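Rack loading with two arms - notes for the Godside club

Written up quick before Thursday's session, sorry for the typos. This is the tube task only. Plate and cup task is on the other sheet.

What you need: both arms homed, the blue rack, six capped tubes, the side table cleared so you can put the laptop down. Caps on TIGHT. Corina's rule, and she is the one who mops.

Step 1. Power on, left arm first, then right. Wait for both to go quiet. If one keeps buzzing, switch off and get Bent.

Step 2. Rack in the middle of the table, long side facing you. Push down on it, it shouldnt rock.

Step 3. Lay the tubes down flat, caps pointing away from you. Leave a finger's width between them or the gripper picks up two and you start again.

Step 4. Start recording. One person drives, one watches the cables and keeps a hand near the stop button. 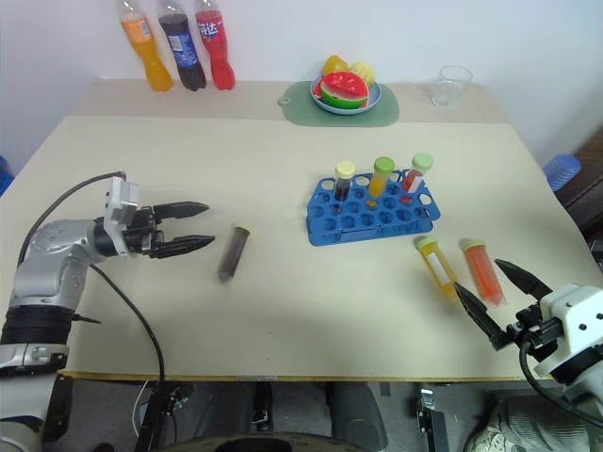 Order of picking matters more than people think. Back row first, then work forward, otherwise the wrist has to reach over tubes already standing and knocks them. Each arm takes its own side, no crossing over. With three in the back row and three still lying down, like here, the left arm takes the dark one and the right arm does the yellow and the orange. Open wide on the way in, close slow. Grip below the cap - never on it.

Step 5. Lift straight up, THEN turn upright, then over the hole. Beginners do all three together. Don't.

Step 6. Lower till the tube touches bottom, open, back off the same way you came in. Sideways exit = tube on the floor.

Step 7. Save the run, name it with your initials and run number. Not "test2final". Emil had 13 of those.

If it goes wrong: dropped tube, stop, both arms up, pick it up by hand. Missed hole, lift and try once more, then bin the run. We want 30 good ones each before June, a bad one saved is worse then none.

Questions to Salamatu, she has the key for the cupboard as well.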